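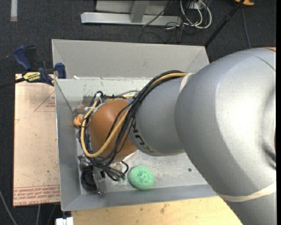 讣告怎么写：给要动笔的家人
讲稿备注，Darius Vlad
时间：四十分钟，加提问

开场（三分钟）

先问好，慢一点说。大家好，我叫 Darius Vlad，在《Osero》周报编辑讣告版。中文是我的第四种语言，如果我有说错的地方，请举手，我会很感谢。

说明今天的范围：只讲讣告的文字。悼词不讲，墓碑上的字不讲，遗产的事情更不讲，我没有资格讲。

说明材料从哪里来。我把我们报纸的旧讣告重新读了一遍，一共 1529 篇，都是 Dinu 镇和周围村子的家庭送来的。其中也有中文讣告，是本地华人家庭写的，有的只有中文，有的中文和本地语言各一半。我今天用的例句都换了姓名和地名，请放心。

（停一下，喝水。听众里可能有人家里最近有丧事，语气不要太快活。）

第一部分：什么时候写，谁来写（六分钟）

一般情况是这样：人去世以后的第一天或者第二天，殡仪馆的人会问，讣告写好了吗。家里没有人写过。最后往往是学历最高的孩子写，或者最会用电脑的孙子写。他们晚上写，第二天上午交。

Pradisent 殡仪馆会给家属一张表，上面有空格：姓名、生日、出生地、父母、配偶、子女、职业、仪式时间。这张表有用。我建议拿到表以后先填完，再开始写句子。很多错误是因为先写句子，后查事实。

执笔的人最好只有一个。其他人可以读，可以改事实，但是请不要每个人加一句。我看过一篇讣告，里面连续有五句“他很爱我们”，每一句的口气都不一样，应该是五个孩子各写一句。编辑不敢删，就都登了。

讲我父亲的例子。我父亲的讣告是我写的。那时我已经在报社工作，以为半小时可以写完，结果写到天亮。我把他退休的年份写错了，我姑姑在登报以后打电话来。所以我现在要求所有人交稿以前给一位长辈读一遍，我自己也照做。

（这里如果有人笑，可以等一等。）

第二部分：第一句（七分钟）

第一句要回答：谁去世了，什么时候，在哪里，多大年纪。请把全名写出来。如果大家平时叫他的是另外一个名字，把那个名字也放进去。镇上很多人只知道一个人的外号，读到正式的姓名不知道是谁，葬礼就错过了。

中文讣告的第一句有自己的习惯。老一点的写法是“先父某公讳某某，痛于某年某月某日寿终正寝”。女性长辈用“寿终内寝”。这些词我是查字典学的，不敢说完全懂。我的意见是，如果家里的老人觉得应该这样写，就这样写，但请一位懂的人检查。用错比不用更难看。“先父”已经表示父亲不在了，前面不要再加“我的”。“享年”后面跟年龄，通常用于年纪大的人，年轻人去世不用“享年”，用“终年”或者“年仅”。

年龄要小心。有的家庭算虚岁，有的算周岁。我们收到过一篇，中文部分写七十八岁，本地语言部分写 76 岁，生日和去世日期在同一页上。读者会算。请全家决定用一种，两种语言一致。如果一定要用虚岁，就写明是虚岁。

“去世”这个词可以换：逝世、辞世、离世、安息主怀、往生。请注意宗教。一个不信教的人，不要因为好听就写他“蒙主恩召”。信佛的人和信基督的人用的词不能放在一篇里。有一次儿子信教，母亲不信，儿子送来的稿子用了教会的词，女儿又打电话来要改。我们最后用了“去世”，两边都接受了。

例句，念两遍：
“周桂兰，娘家姓何，邻居多叫她何姨，周六清晨在 Dinu 镇家中去世，享年八十四岁。”

这句话很普通，没有缺什么。

第三部分：中间写什么（十分钟）

顺序可以按时间走：出生，父母，上学，搬家，工作，结婚，孩子。这个顺序不新鲜，但是读者容易跟上。如果搬过很多地方，请不要全部写，写住得最久的地方，再写为什么来到本地。

职业请写具体。“在工厂工作多年”这句话，我在旧讣告里读到很多次，读完还是不知道他做什么。他是焊工还是会计？他上夜班吗？写“在纺织厂做了二十二年机修工，先上夜班，后来带徒弟”，老同事一看就知道是他。

形容词的问题。勤劳、善良、乐观、慈祥，这四个词出现得太多了。我没有反对它们，可是每个形容词后面最好有一件小事。说他善良，那么他做了什么？例如：每年五月把多出来的番茄苗放在门口，写一张纸条“请拿”。有了这件小事，“善良”两个字可以不写。

怎么找小事？问家里的人三个问题，我自己每次都问：
他早上起来第一件事做什么？
他常说哪一句话？
他跟谁吵过架，后来怎么和好的？

第三个问题的答案大多不能登，但是家里人说到这里就放松了，后面会讲出很多可以登的。

（如果时间不够，下面关于病的一段可以缩短。）

关于病和死因。没有规定必须写。家里人想写就写，不想写就不写，编辑不会问。“久病”“突然”这样的词，写之前请想一想亲戚读了会不会打很多电话来问。如果想感谢医院或者护理人员，放在最后一段，写部门比写个人名字安全，因为总会漏掉一位。

关于不愉快的事。离婚、断绝来往的孩子、坐过牢。讣告不是档案，可以不写。但是不要写相反的话。一个人二十年没有和弟弟说话，不要写“兄弟情深”。弟弟会读到，全镇也会读到。

第四部分：亲属名单（六分钟）

错误最多的地方。我自己的统计很简单，就是看更正栏，更正栏里大部分是名单的错误：漏了一个孙女，名字写错一个字，前妻的孩子没有写，女婿写在儿子前面。

做法：先在纸上画家谱，再写名单。先写配偶，再写子女和他们的配偶，再写孙辈，再写兄弟姐妹。已经去世的亲人单独一句。继子女和收养的孩子，问他们本人希望怎么写。未婚的伴侣也要问。

两种语言的时候，姓名的写法特别容易乱。同一个人，中文里叫“建明”，本地语言里叫 Daniel，请第一次出现的时候两个都写。姓在前还是在后，整篇统一。

繁体和简体也请先告诉编辑。我们的排版系统会自动转换，有时候把姓也转换了，家属当然不高兴。

第五部分：仪式和实际的信息（四分钟）

时间、地点、是否对外开放、穿什么颜色、花还是捐款。时间写“上午十点”，不要只写“十点”。地点写街道，外地来的人不知道“老教堂”是哪一个。如果只请家人参加，要写清楚，语气可以客气：“遵照逝者愿望，仪式仅限家人。”

不要写家里的门牌号码，也不要写“葬礼期间全家外出”这种意思的话。很遗憾，有人读讣告是为了知道哪一家没有人。完整的出生日期也可以只写年份，母亲的娘家姓请考虑一下要不要写，因为有的银行还用它来核对身份。（我刚才的例句里有娘家姓。如果有人指出来，承认，说明在小镇上这两种考虑都有道理，由家里决定。）

第六部分：长度和交稿（四分钟）

《Osero》纸版的讣告限 800 字，包括标点和名单。超过的部分放在网上，用的是 Bundorex 纪念页，那里没有字数限制。我收到过最长的一篇有 1644 字，写得很好，是一位孙女写她的外婆，可是纸版只能登一半。删的时候请家属自己删，我只做标记。

交稿时间是周三中午。仪式如果在周日，还来得及。请用普通文字文件，不要把文字做成图片发来，图片里的字我要重新打一遍，打的时候又会有新的错。

照片：选他自己喜欢的那一张。年轻时候的也可以。

交稿以前检查：
姓名，每一个字。
日期和年龄，自己算一遍。
名单，和家谱对一遍。
仪式的时间和地点，和殡仪馆对一遍。
大声读一遍，读不顺的句子改短。

提问可能会有的（备用）

可以自己提前写好自己的讣告吗？可以。我们抽屉里有几份，本人每年来改一次。家里人最好知道放在哪里。

可以幽默吗？如果本人生前就是这样说话，可以。先给最年长的亲戚看。

可以用 AI 写吗？可以用来检查错字。人生的事情它不知道，容易自己加。有一篇稿子写逝者“热爱旅行”，女儿后来告诉我，父亲一辈子没有离开过本县。

登错了怎么办？打电话来，下一期更正，网上当天改。不收费。

外地的亲人想要报纸？请留地址，我们寄两份。

最后发讲义，讲义背面有空白的家谱图。提醒大家把借的笔放回门口的桌子上。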